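I've been selling wallpaper out of the same narrow shop for long enough to have opinions, and my strongest one is that pink damask gets a bad rap. So I'm very happy to have the Liletti back in stock! It sold through in August and I've had people asking ever since (some of you more than once, you know who you are).
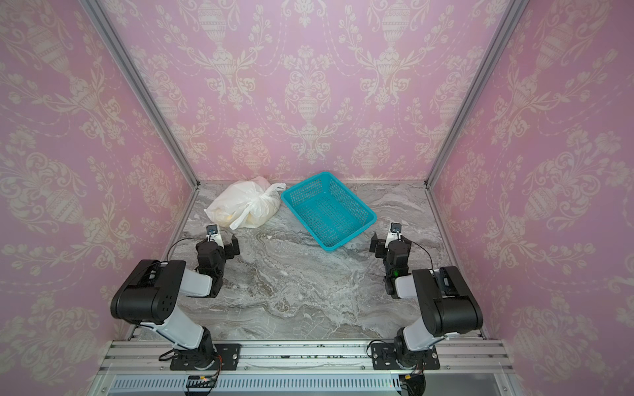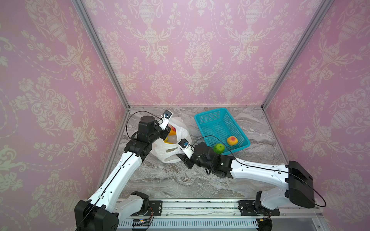

*Cream urns on pink damask, with a gray marble-patterned top.*

## Liletti Damask in Soft Pink

The Liletti is my pick for anyone who wants an old-fashioned paper without going full grandma's parlor. You get urns, flowers and scrolling leaves in cream, and the pink is gentle enough that I've hung it in my own hallway and never got sick of it. It comes from Zarard, who print it on a paste-the-wall backing. If you've ever wrestled a soggy strip of paper up a stepladder you'll know why I love that.

It's a big pattern, so order more than you think. I shorted myself by one roll the first time and had to wait for the next batch, and the new pink was a hair warmer than the old one. You can't see it unless I point it out, and I always point it out.

**The basics**

- Maker: Zarard
- Color: soft pink with cream
- Backing: non-woven, paste the wall
- Match: straight
- Finish: matte, wipes down with a damp sponge
- Price: $52 a roll
- Item number: 2935
- Sample: $4, and I take it off your order if you buy

### What to put with it

Gray! I know everybody reaches for white trim, and white is fine, but a cool gray calms all that pink right down. I like Gradon's flat gray on baseboards and doors. A darker green works too if the room gets decent sun. I'd skip beige.

### Hanging it

Use a good ready-mixed paste. I keep the Yeoh tubs behind the counter and they roll on nicely without spitting all over your shoes. Start from a plumb line, not from the corner of the room, especially in an older house (mine has one corner that leans so badly I had to trim a wedge off the last strip). Smooth from the middle out and change your blade often, because a dull one will snag the edge and you'll be muttering about it for years.

Bathrooms with a shower are a no from me. Powder rooms are great.

### Shipping and returns

Rolls go out from the shop on weekdays. Unopened rolls can come back within a month, as long as the batch numbers match what I sent you. Cut or opened rolls stay with you, so please check the batch on every label before you start.

For big jobs, anything over $2,000, drop me a line first and I'll ask Zarard to hold a single batch for you.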